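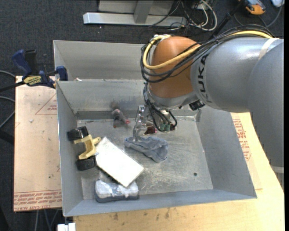
Kosthorpe Makers' Circle
Minutes of the July meeting, held on the road at the Orellana workshop

Present: 19 members, plus 5 guests. Chair: Celeste Ibarra. Start: 6:30 p.m.

1. Welcome
Celeste opened the meeting in the Orellana break room and thanked our hosts for having us over on a Tuesday evening, with coffee! Minutes of the last meeting were approved with one correction (Plikton is spelled with a k).

2. Visit to the picking cell
Most of the evening went to this, and happily so. We went down in two groups to watch the KUKA arm work over its big metal bin. The job is easy to say and hard to do: reach in among a jumble of different things, get hold of one and lift it out. Toy parts, a plain white box, a crumpled piece of cloth, all in together.

The cloth got the most talk. Our hosts explained that a stiff box keeps its shape when you grab it, while cloth folds up differently every time, so the arm can't count on finding it the way it was before. Several members said they would never have guessed that the rag was the tough one. The first group saw nine tries and cheered for every one, including the misses.

Questions from the floor:
- Does it know what it is picking up? Not by name. The Itoton software looks for a place to grip.
- Why the sloping sides? They help things slide back toward the middle of the bin.
- Could we bring our own objects? Yes, if they are light and not breakable. A list of suggestions was started on the spot and has 31 entries already (wool socks are on it twice).

The second group ran well over time and had to be fetched.

3. Fall open day
Agreed with great enthusiasm to ask Orellana for a short demonstration slot at our own open day. Moving the arm is out of the question, so we would show a live video link in the main hall. Celeste to write to them and ask about hours and sound.

4. Plikton kits
Held over to the next meeting for lack of time.

5. Any other business
Car pool drivers are asked to turn in their mileage to Celeste. A lunch box was left in the break room and is now at the clubhouse.

Meeting closed at 9:10 p.m. Next meeting at the clubhouse, usual time.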